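How to Prepare a Rental Unit Budget Before You Buy

Buyers of small rental properties are advised to complete a written budget before making an offer. The steps in this guide apply to single units and to buildings with up to four units.

Step 1. Record the expected monthly rent, using signed leases where they exist.

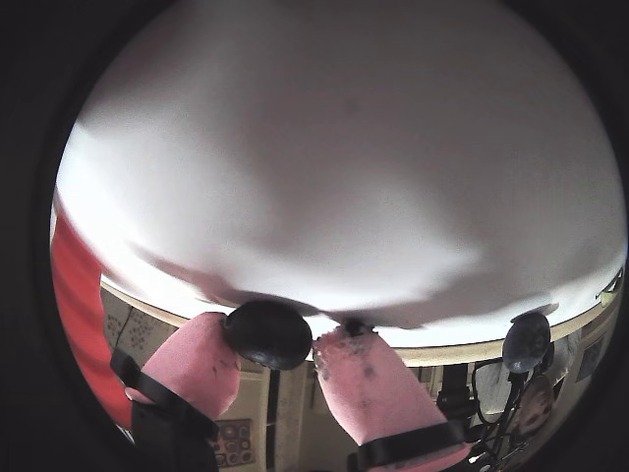
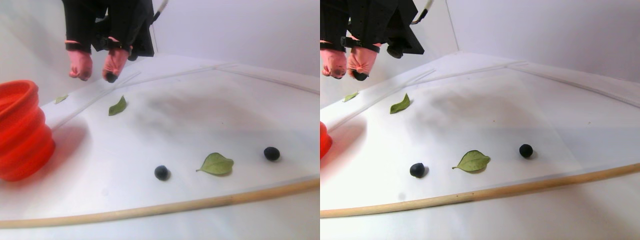
Kgomotso Le Roux: Should the rent figure assume a full year of occupancy? My lender at Monport asked for both versions, and the gap was larger than I had planned for.

Use the lower figure. Allow at least one vacant month per year, and enter it as a cost.

Step 2. List the fixed monthly charges. In the Guretti worksheet these are entered on separate lines:
Property insurance: $89
Building association fee: $146
Property tax, monthly share: $282

Step 3. Set aside a repair reserve. For older units, about $70 per month is the minimum entry the worksheet accepts.

Step 4. Add the loan payment and subtract the total from the rent. If the result is negative, revise the offer price and repeat Step 4 before contacting the seller.

Keep a dated copy of each version with the loan papers.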